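Irrigation Scheduling Notes for Covered Growing
Setham Growers Bulletin, March 1, 2023

Members at the Setham site have asked for a plain summary of how the drip schedule will be set for the coming season. The rules below replace the sheet handed out last May. They apply to all tunnels on the main line and to the two tunnels at Gratel, which run from their own tank.

The old schedule was driven by the clock. Each zone opened at fixed times and closed after a fixed run. This worked well enough in steady weather. In overcast weeks it left the root zone too wet, and in bright weeks the afternoon run came late. The new schedule is driven by accumulated light. A sensor on the ridge of each tunnel block totals the incoming radiation, and a valve opens when the total passes a set point. The count then returns to zero.

Set points are entered at the controller in the pump shed. The starting value for fruiting crops is 392 and for seedlings 662, in the controller's own units. A lower value means more frequent watering. Please do not change the value by more than one step in a day. The effect on drainage takes several cycles to show, and large changes make the log hard to read.

Drainage is the check on all of this. Each block has a tray under 4 plants, and the tray volume is read at the end of the day and compared with the volume supplied to those plants. If the tray is dry, the set point is too high. If the drain fraction climbs through the afternoon, it is too low. Conductivity of the drain water should be written in the next column. A steady rise over several days points to salt building up in the media, and the usual correction is a longer run at the first cycle of the morning.

Filters on the main line are to be flushed before the first cycle - not after it, as the old sheet had it. Pressure at the far end of each lateral should be noted when the filters are flushed. A drop at one lateral only is usually a blocked or split emitter. A drop at all of them is usually the filter or the regulator.

The Onitia fittings left over from the previous system do not seal on the new tubing and should go in the scrap bin by the shed door.
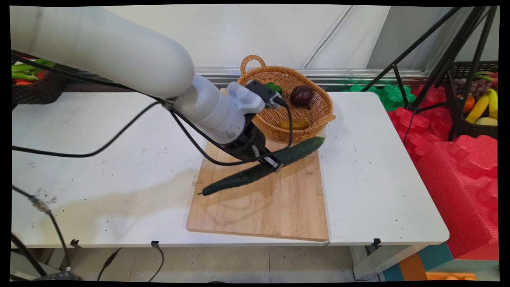 CROP NOTES: CUCUMBER

Long cucumbers respond to uneven watering sooner than most of what we grow. Short dry spells during fruit fill give fruit that narrows toward one end, and the check may not be visible until several days later. Sisodia block will run one step below the general set point from first flower. Leave the night cycle off unless the heating is on - wet media and cool roots together are the main risk in early spring.

Log sheets for all blocks are in the pump shed.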